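Cell 2 set-up and maintenance: progress report
Prepared for Jacquet by Timothée Joly, Skiltport
29 November 2021

Work since the July report has gone mainly into the simulated copy of Cell 2, which we use to check arm settings before they are loaded on the machine at Hostberg. The copy now runs with the same joint limits and speed caps as the real arm. Hugo Hoarau carried over the tool offsets from the maintenance log and corrected one that had been entered with the wrong sign.

Since July the simulated cell has completed 3,902 cycles. The first 400 were run at reduced speed and are left out of the wear estimates. The stacking set-up uses plain colored blocks in place of Hostberg parts, so grip force still has to be set on the real cell.
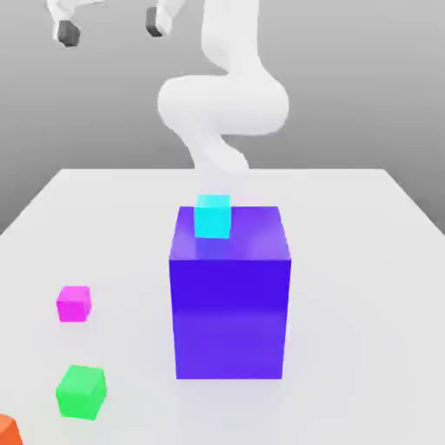

Simulated Cell 2, stacking set-up: cyan cube on the purple block, with the arm behind.

Maintenance on the physical cell has followed the schedule. The wrist joint was regreased and both fingertip pads were replaced. The base bolts were checked for torque and one was retightened. The cable guide at the shoulder is rubbing – not badly, but it will need a new clip before the speed cap is raised. The clip is on order from Skikbridge.

Two items are behind plan. The camera mount has not been recalibrated, as the calibration plate came back from Skikbridge with a bent corner and had to be returned. The written restart procedure is in draft, and Hugo still has to add the steps for a stop with a part in the gripper.

Next period we will fit the clip, recalibrate the camera mount and run 50 cycles on the real cell with Hostberg parts. We ask Jacquet to confirm that the unspent travel money may be moved to spare parts. No other change to the budget is requested.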